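Why Is Your Sweater Stretchy and Your Shirt Isn't?

Grab the bottom of your T-shirt and give it a gentle tug. It gives a little, right? Now try the same thing with the leg of your jeans. Not much happens! Both of them are made of cloth, and they might even both be made of cotton, so where does the stretch come from?

I got curious about this when I was eight and pulled a loose thread on my favorite sweater. I pulled, and it kept coming, and I kept pulling (I know, I know) until I had a hole in my sleeve and a pocket full of wiggly yarn. My mother was not thrilled. But I'd found out something pretty great about how clothes are made, and I've been looking closely at cloth ever since.

Two ways to make cloth

Most of the clothes in your closet were made in one of two ways. They're either woven or knitted.

Weaving is like making a paper place mat. You have a row of threads going up and down, and then you take another thread and go over one, under one, over one, under one, all the way across. Then you turn around and come back the other way. The up-and-down threads are called the warp. The side-to-side ones are called the weft. (I remember it because "weft" goes from right to left. Sort of rhymes!)

The threads in woven cloth are nearly straight, and a straight thread has nowhere to go when you tug on it. Jeans, bed sheets and most button-up shirts are woven.

Knitting is completely different. One long piece of yarn gets bent into loops, and each new row of loops is pulled through the row before it. A loop is a curvy little thing with room to change shape. Pull it sideways and it gets wide and short. Pull it up and it gets tall and skinny. Let go and it mostly goes back. Put thousands of loops together and you've got a sweater that can squeeze over your head and still fit your neck.

And what about ribs?

Look at the cuff of a sweater or the top of a sock. See the little ridges? Those are ribs. A knitter makes them by pulling some loops toward the front and some toward the back, in columns. The back ones hide in the valleys between the ridges, and the whole thing scrunches up like an accordion. When you stretch it, the valleys open. Ribbed knits are the stretchiest of the plain knits, and they also tend to fall into soft, round folds when you drop them in a heap.
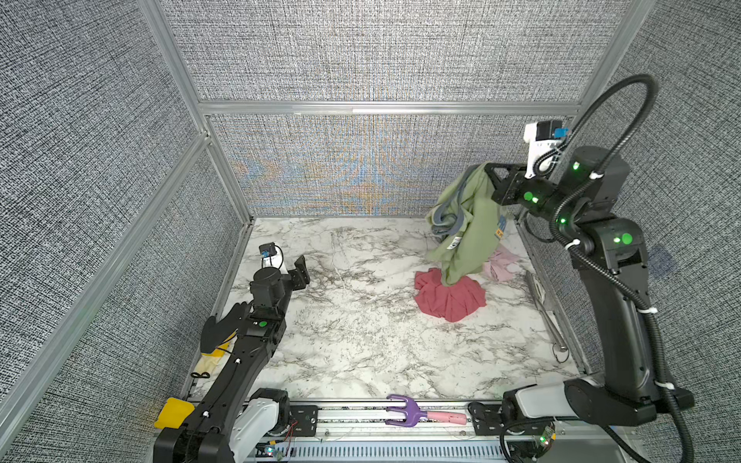
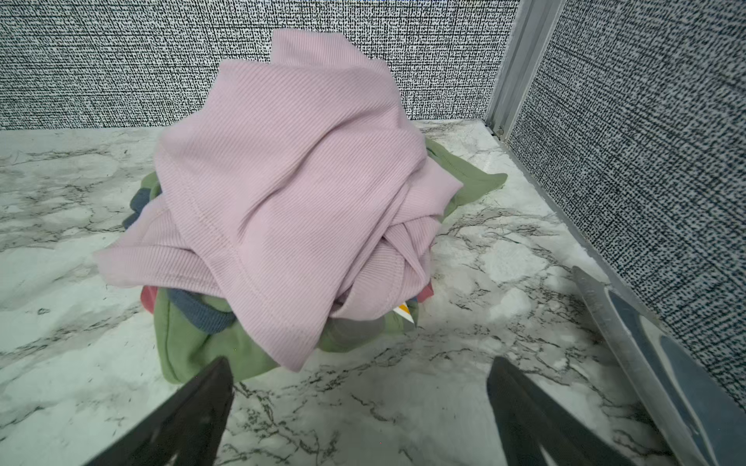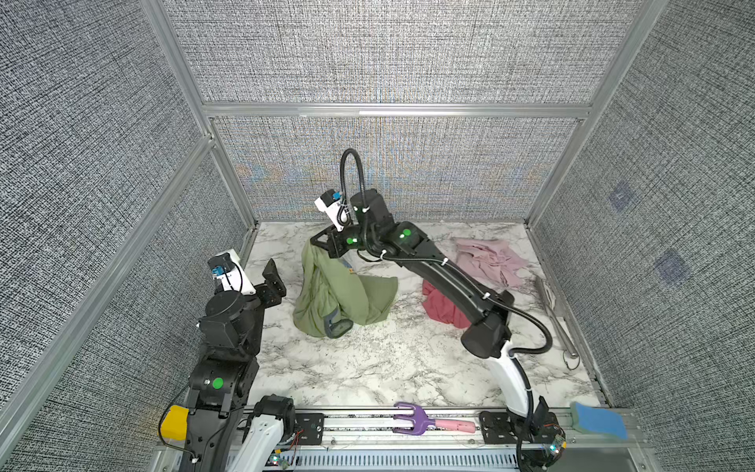
Middle picture: a pink ribbed knit on top of something sage green.

Be a cloth detective

You can find out which kind of cloth you've got at home. You'll need a magnifying glass and a few clothes (clean ones, please, your nose will thank you).

Start with a T-shirt. Hold the magnifying glass close to the outside and look for columns of tiny V shapes. Those are the loops! A T-shirt is knitted, just with super thin yarn, and lots of people are surprised by that. I sure was. Turn it inside out and the V's become little bumps.

Next, look at a pair of jeans. You should see slanted lines running across the cloth. Denim is woven in a pattern called twill, where the weft goes over and under in steps, a bit like a staircase.

Now do the tug test. Pull each one sideways, then up and down, then corner to corner. Here's a fun surprise: woven cloth does stretch a little when you pull it corner to corner! The tiny squares between the threads lean over and turn into diamonds. Dressmakers call that direction the bias.

My friend Reijo Heinonen teaches knitting to kids, and he has them cast on 64 stitches for their first hat. He gets them to rib the first part so the hat grips your head. One boy skipped the ribbing and his hat slid down over his eyes. He decided he liked it that way and wore it all January.

A few questions kids send me

Why do my leggings stretch so much more than my sweater? They're knitted, but they usually have a stretchy fiber mixed in too. Look for the word spandex on the tag.

Why did my sweater shrink? If it's wool, the fibers have tiny scales on them. Hot water and lots of tumbling make the scales grab each other and lock up tight.

Can I unravel my sweater to see the loops? Ask first. Trust me on this one.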